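From: Lakshmi Nair
To: gripper-users list
Date: 29/08/2025
Subject: Re: Flerix hand-held kit – worth it for cloth?

Graciela Domínguez wrote:
> We're looking at the Flerix hand-held gripper kit for
> the Remville lab, mostly for cloth folding demos. The
> Koutsoukos one is cheaper but I can't find anyone who
> has used it on fabric. The quote from Flerix is 1,705
> with the case and 2 spare fingers. Does anyone have
> real hours on it? Mainly worried about thin stuff
> slipping, and about sore wrists.

Graciela – quick one, between meetings, sorry for typos.

We've had the Flerix since March. Mostly cloth: napkins, dish towels, gauzy things that bunch up the second you look at them. Short version, I'd buy it again, but not the case. Case is junk. Latch went in week two and they wanted 71 for a new one. Zoi put a strap round it.

Fingers are good. Boxy, matte, don't glare under the lamps. Thin cloth is fine if you come in low and flat and let it bunch a little before you close. Coming straight down on it – forget it, you get one layer or none. Took me a few days to stop doing that.

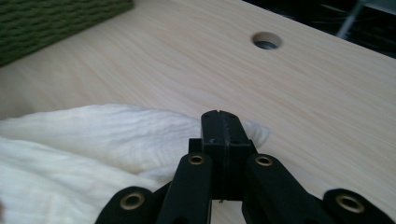
Does it need recalibrating every time you swap the fingers?
Only if you change to the long ones. Same-size swaps we just open and close it a few times, check the zero and carry on.

Wrists: it's front heavy. Efthymia did 500 folds over one long stretch and said never again, so now we trade off every half hour. Wrap the handle with something, the stock one gets slick.

Linkages have held up. One got stiff in early summer, drop of light oil, fine since. Check the screws on the handle side though, ours came loose twise and the manual says nothing on it. The manual says nothing on most things tbh.

Support is slow but they do answer. Ask for the parts desk, not sales.

Haven't touched the Koutsoukos so can't compare. Glykeria Antoniadis might have, she was asking on here about loaners a while back – Glykeria if you're reading?

If they'll quote you without the case take that and put the money on more fingers. The tips wear before anyhting else does.

Can send our fold notes if useful, they're messy.

Lakshmi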